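Steamed buns wet on the bottom, help
porkmont_pantry
I steam frozen buns in a stainless pot with one of those perforated trays. The tops come out lovely. The bottoms come out like a dishrag. Twelve minutes, lid on, water just under the tray. What am I doing wrong, apart from dinner?

Drarnside Dumpling
Your water is too high. It boils up through the holes and the bun sits there drinking it. 400 ml is plenty in a wide pot. Use a square of parchment under each bun too - punch a few holes in it or you've built a puddle. 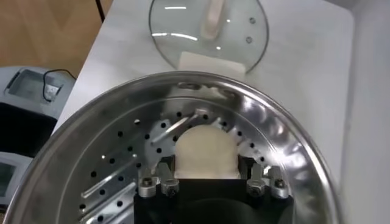 Also wrap the lid in a dish towel, ends tied on top, well away from the burner. It catches the drips. Then heat off and lid cracked for a couple of minutes before you lift anything out.

kusach83
buy a bamboo one

marinho_eats
I go 13 minutes and medium heat, not a rolling boil. Parchment yes. I've also used a lettuce leaf, which nobody at my table would eat afterward.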